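Likthorpe Bench Notes
November - by the Likthorpe workshop desk

We use cookies to remember your basket. OK / Manage settings

The Lunde network bench kit

We love a kit that gets used every day, and the Lunde is one of those. It's a small set of parts for anyone who wires up a desk, a shed or a back office and wants one tidy spot to do it: short yellow patch leads, a metal mounting plate and a dark cover sheet to go over the lot when you stop for the evening.

The leads are our favorite part. Yellow is so easy to find on a crowded bench, and the ribbed boot behind the plug gives your fingers something to hold.
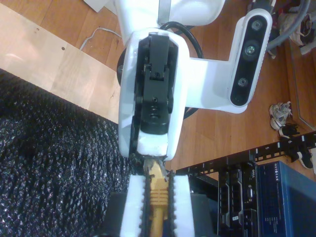
You get 9 leads in the standard kit and 18 in the large one, all the same length, about 20 inches. That's enough to go from a small switch to a device beside it without a big loop of spare cable lying on the table. If you need longer runs, the Kondier leads come in the same yellow and mix in nicely.

The plate is the piece people write to us about! It has long slots with rounded ends, some running across and some running up and down, so you can slide a fixing along until it lines up and then tighten it. Corners are rounded too, and we're glad of that every time we carry one across the room. It will sit happily on a bare wooden top - put felt under it if you're fond of the finish. 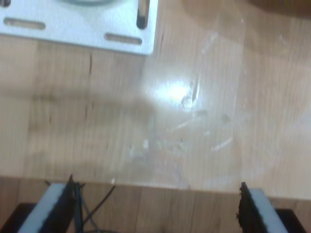

Slotted plate on a light wood tabletop.

Give the plate a wipe with a dry cloth now and then. Please don't use anything gritty on it, as the speckled finish does pick up scratches.

Last comes the cover sheet. Ours gets folded, stuffed in a drawer and shaken out again, and it looks more wrinkled every month.
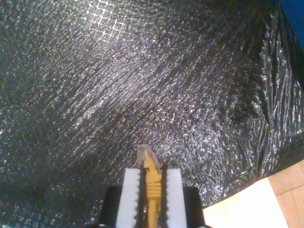
Larger covers are made to order by Lasov, and we can add one to your kit if you mention it at checkout. Orders placed by noon on Wednesday go out the same week. Spare leads are sold singly or in packs of 20.

Contact Likthorpe | Shipping and returns | © Likthorpe | Back to top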